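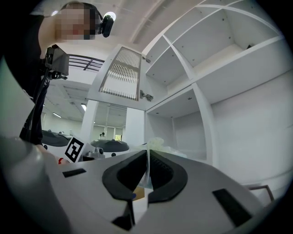
Teaching Robots the Boring Stuff, One Cabinet at a Time

Jun 18, 2025

I spent my first morning at Pretar putting things into a cabinet and taking them out again. By lunch my forearm hurt, I had strong feelings about hinges, and I had added a tiny amount to what may be the dullest and most useful pile of video I've ever come across.

The project is called Pimano, and the idea behind it is pretty simple. If you want a robot arm to tidy a shelf, you can drive the arm by remote control for weeks while it learns from you, which is slow and needs a robot sitting there the whole time. Or you can hand people a gripper with a camera on it, let them do the job themselves, and train on what the camera saw. The team went with the second option, and so there I was, squeezing a trigger like somebody picking up litter in a park.

It's harder than it looks! My fingers know a hundred little tricks that two stiff black ones don't. Pick up a plastic bag by the wrong fold and it slides right out (mine did, over and over). Shelves are fine. Doors are the real pain, because a door swings in an arc and your wrist wants to go straight, and the camera picks up every bit of that wobble.

The wobble is sort of the point, though. The earlier version, trained in January, used only clean runs, with every sloppy one thrown away. It did great until something slipped, and then it just froze with its grip closed on nothing. So this spring they started keeping the fumbles, as long as the person recovered and finished the job. One full round of training now uses 900 runs. It was 899 until mine went in, I was told, and I've been insufferable about it at home ever since.

Then came the test, which was 100 tries at putting a soft item on a shelf in a cabinet the robot had never worked with. The new version got 90. The misses were mostly bags, and I felt for it.

There are catches. A hand-held gripper can go places a real arm can't reach, so some runs have to be tossed after a software check. That check comes from Nallico, a small outfit the lab works with, and it's picky – I lost four runs in a row for bending my elbow in a way no robot could. Tracking gets shaky up close too, when a big plain panel fills the view and there's nothing for the software to hang on to.

Next they're taking the grippers to Mac Giolla, an apartment building where the kitchens are all a bit different and the drawers stick. I've asked to come along.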